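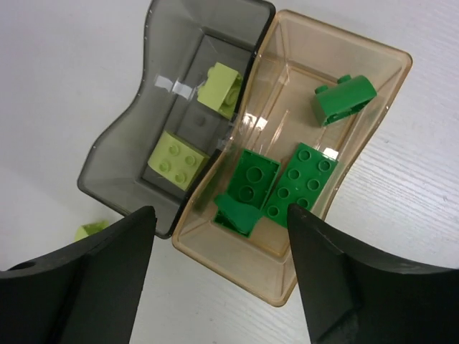
The arm has been on the bench since July and it now sorts Duplo-sized bricks by shade, more or less. Yellow-green goes in the grey bin, the other greens go in the amber one. I picked greens on purpose. Red against blue is easy, and I wanted to know how bad the wrist camera was with colours that sit close together.

Fairly bad, as it happens. The amber bin tints everything next to it, and the bench lamp puts white spots on the plastic that the software kept reading as something to pick up. I moved the lamp twice and then masked out anything above a set brightness, and that did most of the work.

The bins are from Walten, the sort with wavy sides. They nest together well but the curve means you can't tell the arm to find a straight edge. I gave up on edge finding and stuck each bin down with a dab of putty, then typed the positions in by hand.

Fingers next. The first pair were too narrow and the bricks turned as they were lifted. The black ones are my third print, with a blunter tip, and they hold a brick by its sides whichever way up it lands. Curved pieces still slip. I tried the soft pads that Nemetti sell but went back to bare fingers after an evening.

Over the past fortnight I have logged 1,116 picks. With the old fingers it managed 79 out of every hundred. I'd like 80 or better before I change anything else, and the last few runs have been over that, but only with the blinds down.

The controller is a second-hand Caritz board and it runs warm, so there is a fan on it now. The cable to the wrist still catches when the arm turns fully left – I have a longer one on order, due Wednesday. After that I want to try 20 bricks in one go without touching anything.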